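Cleaning up after a takeout crayfish lunch
Asked by Guido Sorrentino, 05/06/2025

We eat on a gray mat on a light wood table. What goes first, food or trash? The shells smell by evening.

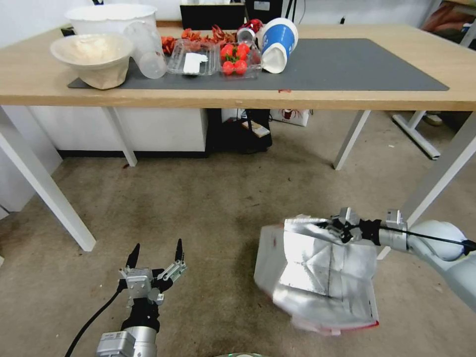
Jucélia Arruda: Food first. Lids on, tomatoes in the fridge within 30 minutes.

Bones and shells go in their own bag, tied tight. I use the carrier the food came in for cups and cans.

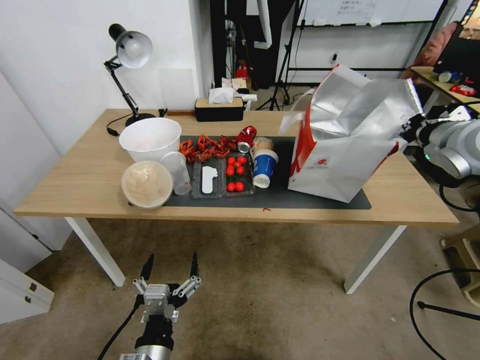
Answer 2

Nermina Ionescu: Dish soap and lemon on the mat, leave it 3 minutes. Don't forget the wood in front, bits end up there too.
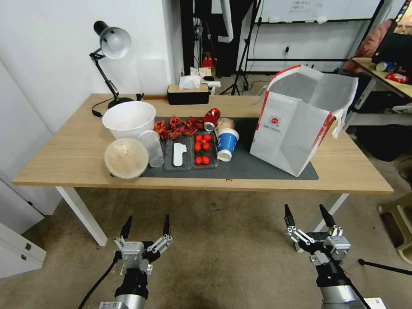

Crayfish, tomatoes and the shopping bag on the table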